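Desktop Refurbishing Technician, Full Time
Dascombe Computer Reuse, Correa Street workshop
Reports to: Sheyla Marulanda, workshop manager

Dascombe takes in used office computers, repairs them and sells them on to schools, small businesses and households. We are looking for a bench technician to join the desktop team. The position is open now and we would like the new person to start in May.

The job is hands-on. You will spend most of the day standing or on a high stool at a workbench, opening desktop towers, checking what is inside, replacing parts and putting the machines back together so they can be tested. Our current order, for the Dastton school group, is for 174 desktops, and 104 of them still need bench work.

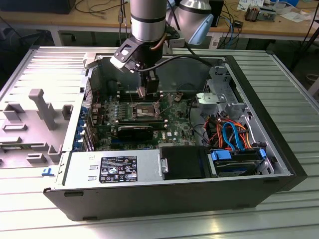 Most of the computers we get are business towers a few years old, and you should be comfortable finding your way around one. We work with the tower on its side and the side panel off, so the board can be reached from above. The Dell shown is a typical layout, with the graphics card plugged in below the processor socket, the power supply along the bottom and the hard disk held by blue clips in its bay. You do not need to know every model. You do need to be able to look at an unfamiliar case and work out which latch or screw to try first without forcing anything.

What you will do

Open, clean and inspect incoming towers and log each one in Zistum, our inventory system.
Remove and fit processors, memory, graphics cards, power supplies and drives.
Check processor sockets for bent or dirty contacts before a chip goes in.
Clean off old thermal paste and apply new.
Take out customer drives and pass them to the data wiping station.
Route cables so they stay clear of the fans.
Write a short note on any machine you set aside for parts.

Processor work is where we are most careful. A damaged socket usually means the board is scrap, so every new technician practices on boards we have already written off before working on stock. Expect to spend your first week or so on this. 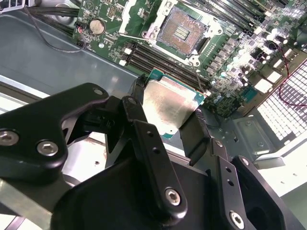 Processor below and to the left of an empty socket, load plate open.

The rules at the bench are simple. Hold the chip by its edges. Line up the corner mark before you lower it. Do not push down on it. If it does not sit flat, lift it out and look again. Wear the wrist strap whenever a case is open. 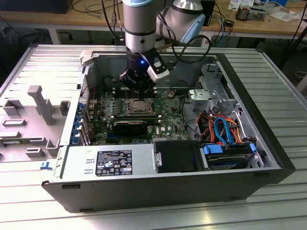 Open Dell tower on the bench, side panel resting to the left.

Side panels stay with their own case until the job is finished. We get a lot of towers that look alike and have slightly different panels, and mixing them up costs time at the end of the day.

What we need from you

At least one year of experience repairing or building desktop computers. Experience at home or in a school club counts if you can tell us what you worked on.
Steady hands and good close-up vision, with glasses if you use them.
Able to lift 30 pounds from the floor to bench height.
Able to read and write short work notes in English.
Reliable attendance. We start at 8 a.m.

Helpful but not required: experience with servers, soldering, or a basic repair certificate. A driver's license is useful for the occasional pickup.

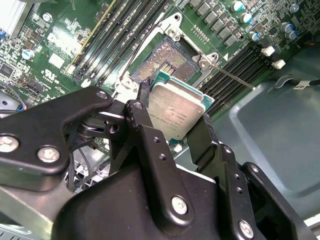
Pace matters less than you might expect. A technician who has been here a few months finishes around 25 towers in a normal week, but new people are not held to that. We would much prefer a slower count and no damaged boards. Your work will be checked by a second person for the first month, and after that we check a few machines at random.

Pay and hours

Hourly pay, depending on experience. We will tell you the range on our first call.
8 a.m. to 4:30 p.m. with a half-hour lunch. No night shifts.
Paid holidays and sick leave from the first day.
Tools, wrist strap and work apron supplied.

How to apply

Send a resume and a few lines about the last computer you fixed, including what was wrong with it, to Sheyla Marulanda at the Correa Street workshop. You can also drop them off at the front counter before 4 p.m. No cover letter is needed. Applicants we want to meet will be asked in for an hour, including a short bench test in which you take a processor out of a practice board and put it back.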